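Menville Municipal Art Collection: progress report to the Clalari Fund, June

The survey of works held in town buildings is now past its halfway point. We have checked 1,000 entries in the old card register against what is on the walls and in the basement store. Some 200 works could not be matched to a card on the first pass. Most are prints and small watercolors bought for offices that have since moved.

Sharada Pinto has taken over the register from Stellan Berge, who remains on the project for the framed works. Cards are being typed into the Rala database as they are cleared, with the old shelf number kept in its own field.

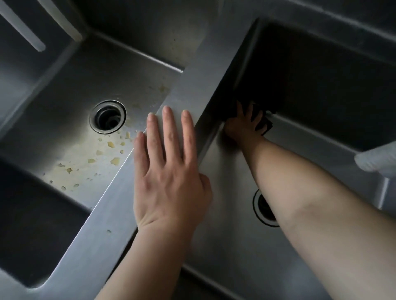 ## Storage and condition

The humidity readings in the basement store are steady. Two oil paintings by Assunta Zuccaro, both from the council's first round of purchases, have lifting paint along the lower edge and have been laid flat until Katia Benedetti can look at them. Her quote is within the conservation line of the grant.

The new racking from Rajan was delivered short of brackets. The supplier has agreed to send the rest at no charge. Until then the larger canvases stay in the corridor bay, which is locked outside office hours.

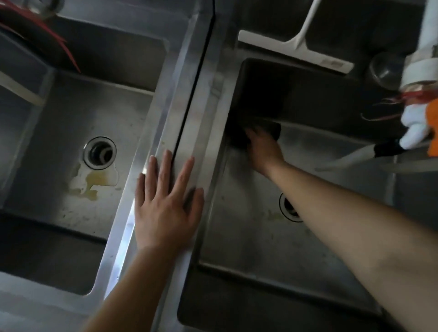 *Double sink, stainless steel.*

## Access and next steps

Two rooms at the town hall will open to visitors in September with a printed list of works. The text is drafted and needs a check on dates and donors. We have asked the insurer whether the present valuation covers public viewing and are waiting for a reply.

We request that the unspent travel money be moved to photography. No other change to the budget is proposed.

Benedetta Colombo
Collections Manager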